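Notes for Unit 6: Backdrops and Dark Cloth
Instructor: Meenakshi Upadhyay

Welcome back, everybody! Last time we got a bit carried away with footlights, so let's pick up with drapes, which I could happily talk about all evening. Black cloth soaks up stray light, but folds still catch a little along their ridges, and a loosely hung curtain catches more than a tight one. Please read the Prustenska chapter before we hang ours in July, and bring a sketch of your own stage.
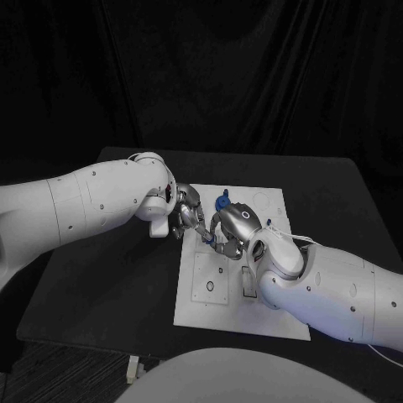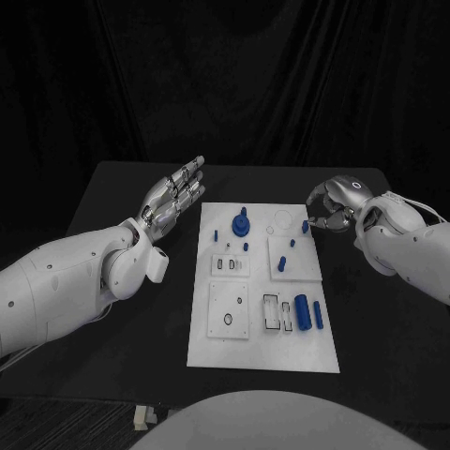 Fig. 6. Black curtain hung in folds behind a dark tabletop (both views).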